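**Apr 6, 2025** — Ternow, the robotics research group based in Drorndale, today released the results of a study on how two-armed robots learn to handle kitchen items on a crowded table. The study found that a robot trained on cluttered tables coped better with new layouts than one trained on tidy tables, even when both had the same number of recorded runs to learn from.

The work was done at the group's Gillside lab. The full report, the recorded runs and the training code are free to download from the Ternow website.

## What was tested

Most training for tabletop robots is done with a few objects set well apart. This makes the recordings easier to collect and easier to check. It also means the robot rarely has to reach past one thing to get to another, and that is a large part of working in a real kitchen.

The Ternow team wanted to know how much this matters. They collected 2000 runs in which a person guided the two arms through a short task, such as moving a piece of play food onto a plate or lifting a utensil off a tray. Half of the runs used sparse tables. The other half used tables with many more objects on them, most of which had nothing to do with the task.

Two versions of the same control model were then trained from scratch, one on each half. The model, called Kyriakidis, takes in views from a camera above the table and from small cameras at the wrists, and puts out movements for both arms. Neither version was given a list of the objects or their positions.

Both versions were then tested on 900 trials with layouts that did not appear in training. The trials covered four tasks: pick up, place, hand over from one arm to the other, and clear a path to an object that is blocked.

## Why the wrist view matters

From above the table, the model gets the whole layout, but the arms themselves often cover the objects it needs. The wrist cameras are much closer to the work and show what is near the gripper fingers. They have their own blind spots, because the fingers can hide part of the target.

In crowded layouts the two kinds of view have to make up for each other. The report includes a section on how the model shifts its attention between them as a gripper gets closer to an object.
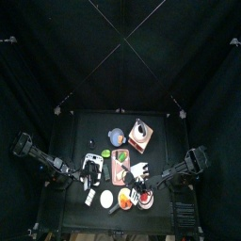
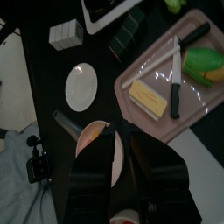 ## Results

The version trained on crowded tables did better on all four tasks. The gap was small for simple pick-ups and largest for the blocked-object task, where the version trained on sparse tables often drove a finger straight into whatever stood in the way.

Other findings in the report:

- On sparse test tables, the two versions performed about the same. Training on clutter did not make the robot worse at the easy cases.
- With the wrist cameras switched off, both versions got worse, and the one trained on crowded tables lost more ground. The team takes this as a sign that it had learned to lean on the close-up views.
- Thin and flat objects were the hardest to pick up for both versions. Plates lying flat on the table caused the most failed grasps.
- Handovers failed mostly at the moment of release. The giving arm tended to let go before the receiving arm had a firm hold.

The team also tried mixing the two kinds of runs. A model trained on a blend of sparse and crowded tables landed between the other two on blocked objects and matched them on simple pick-ups. The report does not recommend a fixed ratio.

## How the layouts were made

Each crowded layout was set by hand from a printed sheet that gave the task objects and a rough position for each. The person setting the table was free to fill in the rest from the shared stock of kitchen items and toy food. Layouts were changed between runs, and no layout in the test set was used in training.

Runs in which an arm hit the table edge or the operator gave up partway were kept in the data and marked as failed. They were left out of training for this study — other groups may find a use for them.

## Limits of the study

All runs were collected in one lab, on one type of table, with one model of robot arm. The team has not tested whether the result holds in other rooms or under other lighting. The objects were mostly rigid, and the study says little about food that can be crushed or spilled. Glassware and liquids were not part of any trial.

The robot was also slow. Trials had a generous time limit, and the report makes no claim about speed. Anyone comparing these results with other published work should check the time limits first.

## What comes next

A second round of data collection starts at Gillside in June. It will add soft items such as cloths and sponges to the task list, and will repeat the blocked-object trials with the wrist cameras set at a different angle. The team also plans to record longer tasks, in which the robot has to clear part of a table before it can start on the main job.

## Availability

The release contains the recorded runs with all camera views, the arm and gripper positions for each run, the layout sheets, and the trained weights for both versions of Kyriakidis. A smaller sample set is offered for groups that want to look at the format before downloading the rest.

The data may be used for research and teaching at no cost. Commercial users should contact Ternow for terms.

## About Ternow

Ternow studies how robots learn to use their hands around everyday objects. It has its main office in Drorndale, in a former mill built in 1897, and runs its robot experiments at Gillside. Its reports and data are published openly.

**Press contact:** Ternow Press Office, Drorndale. Requests for interviews, lab visits and high-resolution pictures can be sent through the contact form on the Ternow website.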